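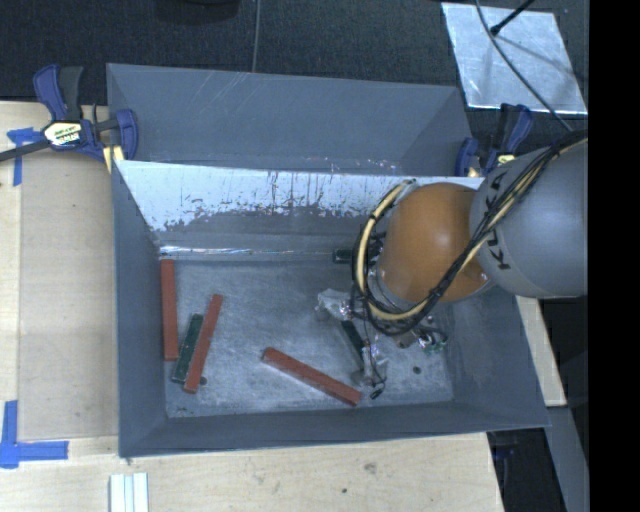

ok block bin thread, bc three people asked me how we keep ours and I keep typing the same reply

1/ sort by color FIRST. not by size. I know everyone says size. size is for when you put them on the shelf. color is for when you're standing there with one left over and no idea which set it came from

2/ our count at Skerkside was 3,915 pieces across all the sets when I did it in August. never again. my hands smelled like old paint for a day

3/ red is always the problem. every set has red. the Dvořáček set has red, the Vilska set has red, the mystery bag from Flurnham is like half red. green you can usually place. red goes in the bin and waits its turn

4/ about the bin. gray, open top, sloped sides. the slope is the whole point!! stuff slides down to the middle and you're not digging in corners. flat-sided tubs = one block wedged in the corner forever

5/ mine is scuffed to death, scratches and gray drips all up the back wall. I scrubbed it once w baking soda and it came out exactly the same so that's just its face now

6/ do NOT fill it. this is the thing people get wrong. a few blocks at a time, spread out on the floor of it, so you can see each one. I used to dump 100 in at once and then wonder why I was missing chips and cracks

7/ things I look for, fast:
splinters on the long edges
paint flaking at the ends
anything sticky (jam, it's jam)
corners chewed – those come out of the set, sorry

8/ wood blocks only in the bin. someone put magnetic tiles in with them last spring and I found metal filings in everything for weeks

9/ cleaning: damp cloth, tiny bit of dish soap, wipe, then dry right away with a towel. don't soak. painted wood that's been soaked goes fuzzy on the ends and then the paint lifts and then you're sanding at 10pm like me

10/ sanding, if you must: 220 grit, with the grain, two or three passes. touch up w water based paint. the dark green is a pain to match, I've bought 2 greens so far and both dried too bright. if anyone has a good dark bottle green pls tell me

11/ the Vilska blocks are slightly longer than the Dvořáček ones. you can't tell till you lay two side by side. so lay them side by side. a green makes a good ruler if you know which set it's from

12/ storage after: cloth bags, tag on the string, count written on the tag. my tag for the big set says 86 and I recheck it evry time it comes home. last time 84. found one in a boot. still looking for the other

13/ put the bin on a table. a real one, waist height. I did this on the floor for a year and my back has opinions

14/ ok that's it I think. will add the paint thing if somebody sends me a color. bags next, I have fabric cut already

– Vendula Koubek

15/ oh and label the bin. mine went out with the recycling once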